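Stevens Road Resurfacing Complete, Lane Markings in Place on the Hill Section

Contact: Morenike Bashir, Communications, Sirkatico

Sunday, February 18, 2024

Sirkatico has finished resurfacing and restriping Stevens Road between the Vellska junction and the Nema turnoff. All lanes are open to traffic. The temporary signals at the Nema end were switched off on Friday evening and taken away the next morning.

Work started in September and was planned in two stages. The lower stage, from the Vellska junction to the start of the hill, was done before the winter break. The upper stage covers the hill itself and the bends, and crews worked on it mostly at night so that buses could keep to their daytime schedule. Three nights were lost to rain.

The contract also paid for 23 new drain covers, repairs to the shoulder on the uphill side, and replacement of 258 feet of guardrail near the culvert. The guardrail was not part of the first plan. It was added after an inspection found rust at the base of several posts.

"People on the upper part of the road put up with a lot of noise, and we thank them for their patience," said Ekaette Idahosa, project manager at Sirkatico. "The old surface had been patched so many times that water sat in the wheel tracks. We took it down to the base and started again."

The company mailed notices to 769 addresses before the upper stage began. Residents who still have cones, sandbags or signs left in front of their property can call the project line and a crew will collect them. Driveway aprons that were cut back for the paving have been put back to their earlier width, and owners have until the end of next month to report cracks or loose edges.

Somtochukwu Etim, who designed the marking plan, said most of the comments at the public meeting were about passing on the hill. Drivers heading down used to move out around slower vehicles where the sight line is short, and the old center line had worn away in places.

"We kept the passing room on the side where it can be used and closed it off on the other," Etim said. "The paint is a thicker type than we had before, with glass beads in it, so it should show up better at night in the rain."
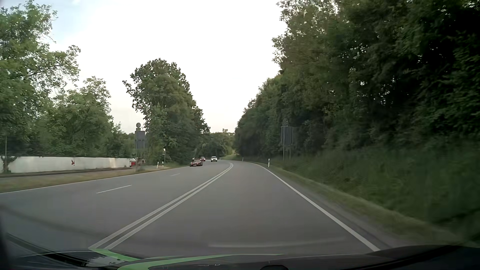 The marking plan on the hill gives different lane counts to the two directions. Traffic going up toward the bend has a single lane, bordered on the right by a solid white edge line. Oncoming traffic has two lanes, divided by white dashes. The double solid white line between the two directions follows the curve, and drivers may not cross it to pass from either side. The narrow side path beyond the grass strip stays open to people on foot, and the long white wall next to it was not touched by the project.

The speed limit on Stevens Road has not changed. Sirkatico will check the markings again in September and will repaint any section that has worn below the contract standard. That visit will be done under a moving closure, with a short wait for drivers - no detour is planned.

A few small jobs remain. Grass seed will go down on the verges when the ground is warmer, and one drain near the Vellska junction needs its frame raised. Both can be done from the shoulder with the lanes open.

Sepehr Taheri, site supervisor, asked drivers to take care near the crews during that work. "It's a small team and they'll be close to the edge line," he said. "Slow down a little when you see the truck."

Questions about driveways, drainage or leftover equipment should go to Chidubem Bashir on the project line, open weekdays during office hours. Media requests should go to Morenike Bashir.

About Sirkatico

Sirkatico is a road maintenance contractor. It carries out paving, striping, guardrail and drainage work for local road authorities.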